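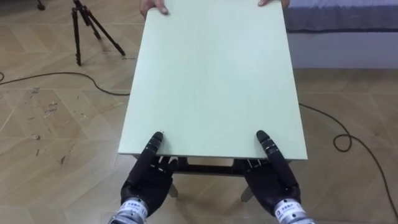
Home | Notebook | Hardware | Software | People

2025-10-15 — co-carry, table task, Drurden stack

Picked up from the Merkgate branch. Goal for the day: get the follower controller to take its lead from the human end of the table without the base planner fighting it.

Admittance gains first. Old virtual mass gave a lag you could feel through the tabletop. Dropped it to 8 kg, left damping at 70. Better in translation, still sluggish in yaw. The yaw estimate comes from the difference between the two wrist forces, and the left wrist has a bias that grows with arm extension. Máté thinks it's gravity comp using the wrong hand mass. Plausible — the URDF still has the old hands in it.
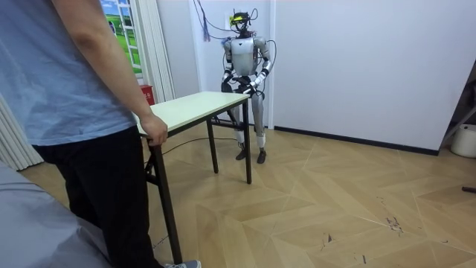

Grasp check is a separate problem. The state machine goes from APPROACH to HOLD on finger current alone, so closed hands with nothing between them can pass if the fingers press on each other. Added a second condition: finger spread must match the expected edge thickness within tolerance. Wrote it as a plain guard, not a new state. Imre to review.

Perception: edge fit runs on the head camera only. It loses the far edge once the tabletop fills the view, so I now hold the last good fit for 90 ms and then fall back to wrist pose. Ugly but bounded.

Open:
— fix hand mass in URDF, redo bias calibration
— log planner and controller on the same clock (13 ms offset in the Thorlacius logger)
— yaw damping as its own parameter

Filed under: whole-body control, human-robot carrying

Contact the lab | © Distden Robotics | Back to top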